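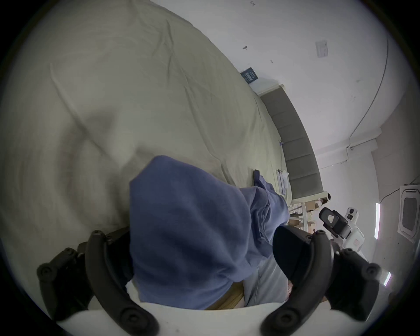
I fold clothes on the bed. A table would be the correct height, but the only one I have is 70 cm wide, and a long sleeve laid out flat hangs over the end and pulls the rest with it. The mattress is lower and softer, which costs some precision at the creases. It does hold fabric where you put it.

The method, as of October: one garment at a time, shaken once, laid diagonally, long parts pulled straight before any fold is made. Sleeves go in first. Then the sides to the center line, then the length in halves or thirds depending on the drawer. My drawers are the Derside ones, 148 mm deep inside, so thirds for anything thick. Thin cotton can stand on edge after a fourth fold.

Blue things show every wrinkle against a green sheet. I count this as an advantage.

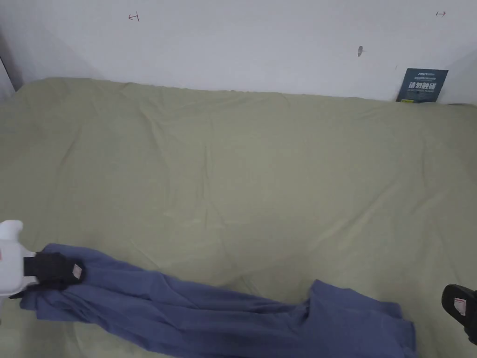
Long blue piece, bunched and wrinkled.

A bunch in the middle of a long garment should be worked out toward both ends with the flat of the hand. Pulling from one end only moves it. If the sheet underneath ripples, stop and tension the sheet first, otherwise its creases get pressed into the cloth. I use 4 sheet clips from Jelínek, one per corner, and retighten them before a large load.

Items left on the bed should go to one side before starting. Phones especially, as they slide toward the lowest point of the mattress and end up under the pile.
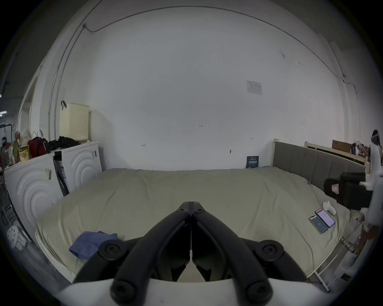
Danica Kuruc wrote in to say that she folds on the floor over a blanket, gets flatter results than she ever did on a mattress, and would like to know whether thirds still work for heavy knits. They do, up to 400 grams or so on my kitchen scale. Above that I roll.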